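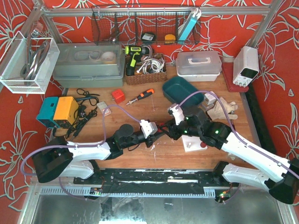

How long should split firewood dry before it goes in the stove?

Most softwoods need one full summer, and dense hardwoods need two. Pine and fir split in early spring can be ready by fall if the stack gets sun and wind. Oak cut at the same time should wait until the following year.

Splitting
Split rounds to a width of 4 inches or so for a small stove. Bark holds moisture in, so even thin rounds dry faster once they are opened on one side.

Stacking
Keep the bottom row off the ground. Old pallets work, and so do two straight poles laid side by side. Leave a hand's width between the stack and any wall. Cover the top only. A tarp pulled down over the sides traps damp air and the wood will mold.

If you thin your own lot, stack the small stuff separately. Poles under 4 inches can be cut to length and dried whole, but they take up a lot of room for the heat you get.

Checking
Split a piece from the middle of the stack and put the meter pins on the fresh face. You want 20 percent or lower. The ends always read drier than the inside. Without a meter, knock two pieces together. Dry wood rings and green wood thuds.

Bringing it in
A week's supply by the back door is enough. Carry bugs and loose bark out with the ashes, once the ashes are cold. Ashes go in a metal can with a lid, kept outside on bare ground or concrete.

Buy local wood when you can. Hauling it long distances spreads beetles.

Lies Jansen
Updated 6 May 2026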